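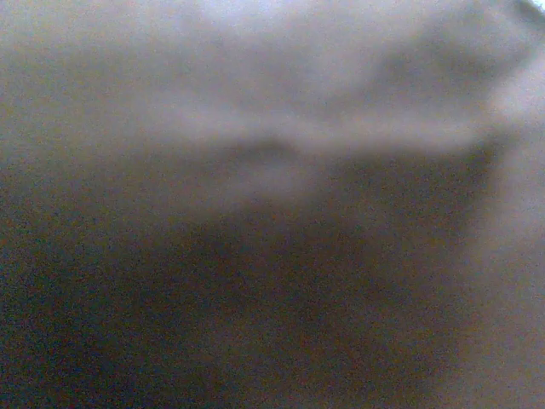 A pale surface, gray-white at the top, out of focus.

Draler Vadeck is an amateur football club that plays its home games at the Preda ground, which holds 300 people if they are on good terms. The club was formed by the merger of Draler and Vadeck, two sides that had spent most of their history losing to each other. Godelieve Segers was its first chair.

The team is best known for its cup run under coach Bart Meijer, in which it reached the quarterfinals on two own goals and a walkover. Ward Baert, the goalkeeper, played 153 games for the club and scored in one of them, from a goal kick, with the wind behind him.
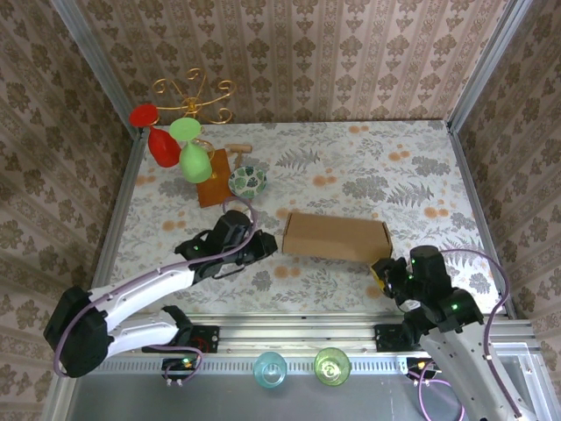

The Pultavis Cup is contested each March between the club's first team and its former players. The losers pay for dinner, and the record stands at 20 wins to the former players, who are slower but tend to pick the referee. The trophy is a plain stemmed glass, much like the red one hanging upside down beside the green one on the gold-colored rack. Floor Goossens, who captained the winners at 68, drank from it and kept it.

Comments

Jolien Van der Linden: The wind was against Ward that day. I was behind the goal.

oldleftback: It was a free kick anyway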